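3.2 Storage and placement of utensils

The test kitchen was fitted with cabinets in a single dark color, with light wood drawer interiors and a white countertop. We chose a plain layout so that results could be compared with the earlier Danwood survey of home kitchens, in which 561 households reported where they kept their everyday utensils. In that survey the two most common answers were a drawer close to the stove and an open container standing on the counter. Many households used both, and few could say what rule they followed in deciding which item went where.

We treat the drawer and the counter container as two separate kinds of storage. A drawer keeps items lying flat and out of sight. It has to be opened before anything can be taken out or put away, and the person has to stand back far enough to let it slide. A container on the counter is always open, but it takes up work space and its contents lean against each other. Skindedano, the coding scheme used throughout this paper, gives each of these its own location code, and gives a third code to utensils lying directly on the counter. 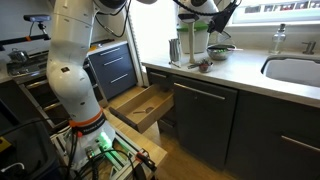
The third code needs some explanation. A utensil on the counter may be in use, waiting to be washed, or simply left there, and a still picture does not separate these cases. Earlier work tended to label all of them as clutter. We do not, and we record only the location and the nearest other object. A knife resting on the rim of a mixing bowl is coded with the bowl, while a utensil lying next to a small bowl is coded as being on the counter. Coders found this rule easy to apply - most of their disagreements were about items touching two things at once.

Drawers were coded in two steps. The first step was the state of the drawer (closed, partly open or fully open). The second was its contents, which could be coded only when the floor of the drawer was visible. A drawer holding one item was coded in the same way as a full one, with the item type and its direction noted. Direction matters more than we expected. In a drawer without dividers a spoon can lie at any angle, and a spoon lying diagonally takes up far more of the floor than one lying along the side. Households in the Danwood survey who used no dividers also reported the most trouble with drawers that would not close.

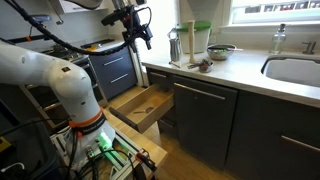
We did not add dividers to the test kitchen. The Mockus trays tried in December were the wrong depth for the drawers and were taken out before coding began. All drawer results in Section 4 therefore refer to undivided drawers, and should be read with that in mind.

Counter containers raised a different problem. When a round container is crowded with tools, the handles hide one another and the count becomes unreliable. Coders were told to record a container as sparse, filled or crowded and to leave the number blank. They also noted whether any handle leaned well past the rim, as this affects how much free counter the container needs around it.

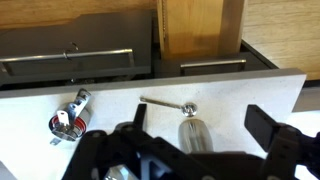

The coded set contains 700 stills, of which roughly 10 percent were coded twice by different people. Stills in which a container was visible together with a loose utensil were kept as a separate group, as they bear on the question of whether a crowded container leads people to leave things out on the counter. The location codes were entered in Zistach and checked once for missing values. Agreement was highest for drawer state and lowest for the three fill levels, where "filled" and "crowded" were often exchanged.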